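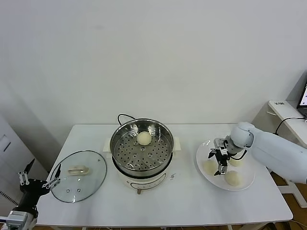
One steamed bun in the steamer pot.

The Votatska assembly ordinance was amended in September, and most of the coverage was about the speeches. I read the text instead, twice, with the old version next to it. These are my notes. They are mainly about section 228, where the actual change is.

Under the old wording, a group that wanted to march or hold a rally on a public street had to apply for a permit. The city could refuse on grounds of safety, traffic, or "the dignity of public institutions." The last ground was never defined. It was used four times that I can find, and three of those refusals concerned groups that had criticized a religious body or been criticized by one. The fourth was a brass band.

The new wording drops the permit and replaces it with a notice. You tell the city what you are doing, where, and when, and unless the city objects in writing within five working days you may go ahead. The dignity ground is gone. The minister's office called this a liberal reform. The opposition called it a surrender of the streets. Both descriptions skip the definitions, and the definitions carry most of the weight.
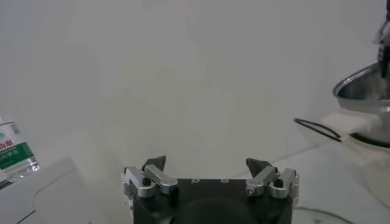 Photo: Yen-ting Shih

Section 228(1) says notice is required for any "organized gathering" expected to draw more than 300 people. Under that figure, no notice is needed. Fine so far. But 228(3) says that gatherings "with a common purpose, held on the same day within the same district" are to be added together. No one is assigned the job of deciding what a common purpose is, and no time limit is given for deciding it. Two vigils at opposite ends of the Adebisi district, organized by people who have never spoken, could be one gathering by the afternoon and both in breach of the notice rule.

I asked the city law office how 228(3) would be applied. The reply said it would be applied "in proportion to the circumstances." I asked again for the criteria and got the same sentence with a different signature.

The comparison people keep making is with Gatard, which went over to a notice system some years ago. Gatard published its register, so it can be checked. In the first full year the city received 557 notices and objected to 19. Every objection is listed with a reason, and 14 of them are about road work or a conflicting booking. The aggregation rule there has a test in it: a shared organizer or a shared route. That is one line of text. Votatska copied the rest of the Gatard section nearly word for word and left that line out.

I don't know if this was deliberate. The drafting record shows the line present in the first version and absent in the second, with no note. Drafts lose lines for dull reasons. I worked on enough of them to have lost a few myself.

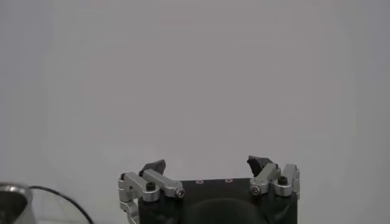 Jui-lin Sin
Former legislative drafter, now writing on her own time

The other change is money. The permit fee has been abolished, and the announcement made a good deal of that. In its place, 228(7) lets the city recover "reasonable stewarding costs" from the organizer after the event. The schedule sets a ceiling of 900 per event, payable within 30 days. The old fee was 40. A large union or a party can carry 900 without noticing. A parents' group or a small congregation can't, and because the bill comes afterward they have to decide whether to hold the event before they know what it costs.

There is an appeal, to the district court at Vasico. It suspends payment only if the court says so, and the application to suspend has its own filing fee. I would have expected suspension to be automatic below some amount – most cost recovery schemes have that – but it isn't in the schedule or the explanatory notes.

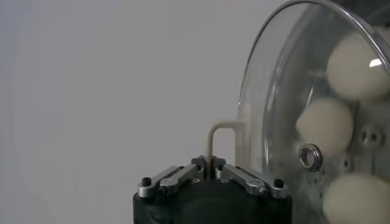 On the speech question, which is what everyone wanted to argue about, the text is better than I expected. The old dignity ground is not hiding anywhere else. I searched for "respect," "offense," "order" and "values." "Order" appears in its ordinary public safety sense, tied to a risk of violence, and the burden is on the city to show it. A group can give notice of a march with an insulting title and the title is not a basis for objection. Section 231 says so outright.

So the amendment removes a vague power at the front and adds a vague power at the back. My guess is that the number of refused events will fall to almost nothing and the number of billed events will rise, and that the second number won't be published, as 228 has no register requirement for costs. Notices go in the register. Invoices don't.

Three edits would fix most of it. Put the Gatard test back into 228(3). Require an estimate of stewarding costs along with the five-day reply. Add invoices to the register. The consultation on the secondary rules takes written comments until noon on the closing date, and I have sent these in, with section references. If you send your own, quote the paragraph numbers from the consolidated version. The numbering in the printed bill is off by one after 228(4).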